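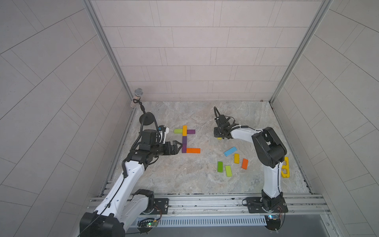
Coloured blocks laid flat in a pattern, with purple pieces at the top and down the middle.

Wooden blocks still sell. Ornley, the toy shop Firdevs Bayram took over in June, keeps 14 kinds on its shelves, and the plain coloured ones go first. Her best seller is the Jernis set, which holds up to 200 pieces in a cotton bag.

"People ask me what it makes," says Bayram. "I tell them to tip it out on the floor."
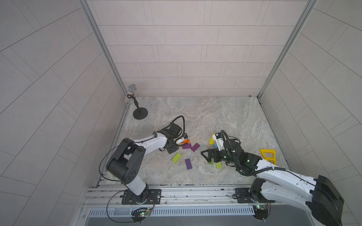
Flat patterns are where she would start a younger child. Long pieces in a few colours are enough for letters, gates and roads, and nothing falls over. Towers can wait a few months. Bayram wipes her shop set with a damp cloth every evening and leaves it out on a tray to dry.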